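Chapter 4
Citrus Fruit: From Orchard to Market

4.1 Introduction

Citrus fruits are grown for the fresh market, for juice and for the oils held in the peel. This chapter deals with the first of these uses. It follows the fruit from picking to the point of sale and considers how growers, packers and buyers judge its quality at each stage.

Unlike pears or bananas, citrus fruits do not ripen further once they have been picked. The date of harvest therefore has a lasting effect on flavour. Colour alone is a poor guide — in warm districts the flesh may be sweet while the peel is still green.
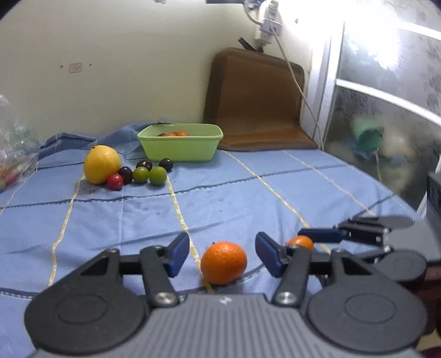 Figure 4.1 A mandarin. The peel is dimpled and the fruit slightly flattened in shape.

Mandarins need more care than most oranges. Their peel is thin and often sits loosely over the segments, so that rough picking can tear it near the stem. Mould enters readily through such wounds.

Section 4.2 describes the packing house at Makdale, opened in 1938, and the grading rules drawn up there by Pascal Grube. Section 4.3 turns to cold storage and compares the methods used at Makdale with those of the Trandberg growers.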